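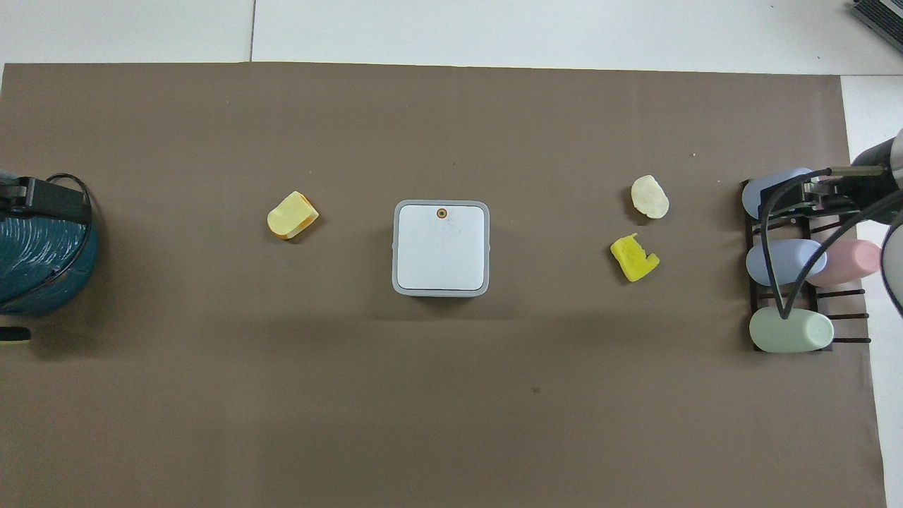 Before a single item gets packed, we lay everything out on the table, and I would like you to get into that habit now, in the first week, while there is very little at stake. Every kit in this course starts as a loose collection of things that have never had to share a space before, and you learn a great deal just by looking at them side by side. Put down a sheet of paper large enough to cover most of your work surface. A plain brown one is ideal, as pale things like a white box or a cream-colored play food piece stand out nicely on it, and you can write on it in pencil. Set the box in the middle with its lid on and let the contents sit to either side, the way the yellow foam pieces do with the white box between them. Bottles can go on a rack, lying on their sides, where they won't roll off while you think.

Unit 2: Laying out and packing a small play kit

What you need at your table
Paper for the work surface
One lidded box
Your play food pieces
Pencil, ruler, soft cloth
The kit sheet from last week (spare copies are in the Fumness drawer by the door)

Looking at the shapes

Take your time over this part. I know it feels slow, and every year somebody has the lid on before I have finished saying good morning, but the packing itself goes much faster afterward. Pick up each piece and turn it over. A wedge has a thick end and a thin end, and two wedges laid head to tail take up far less room than two laid the same way around. An irregular oval is harder to place. I usually leave those until late and slide them in flat on top, where their odd edges don't matter so much. Anything with a bite shape in it has a hollow that a smaller piece may tuck into very happily.

Foam is forgiving, and that is exactly the trouble with it. You can squash a foam piece into nearly any gap, and it will stay there looking quite content, but if it sits squashed for weeks on a shelf it may keep a dent. So our rule is that the lid goes down under its own weight. If you find yourself leaning on it — and we have all done it — take the top layer out and start that layer again.

Weights and sizes

Write the empty weight of your box on the kit sheet first. The Kasmont box we use for the worked exercise weighs 200 grams empty, and the finished kit must come in under 500. The larger Nollano box has a limit of 780, but please don't switch to it simply for the extra room. A kit that rattles arrives in worse shape than one that is a bit snug.

Bottles

Bottles travel separately from the foam. Check each cap, wipe the outside with the cloth, and lay them all facing the same way so that you can compare the bases at a glance. Pastel colors are easy to mix up under the evening lights, so write the color name on the sheet as you go. Lavender in particular gets written down as gray more often than you would think.

For Monday

Read the Navickas packet as far as page 53. Bring your layout drawn in pencil, with each piece traced at full size and its name written inside the outline. Neatness is welcome but not graded. If your box has scuffs on the lid, note them in the margin of the kit sheet so they aren't put down to you later.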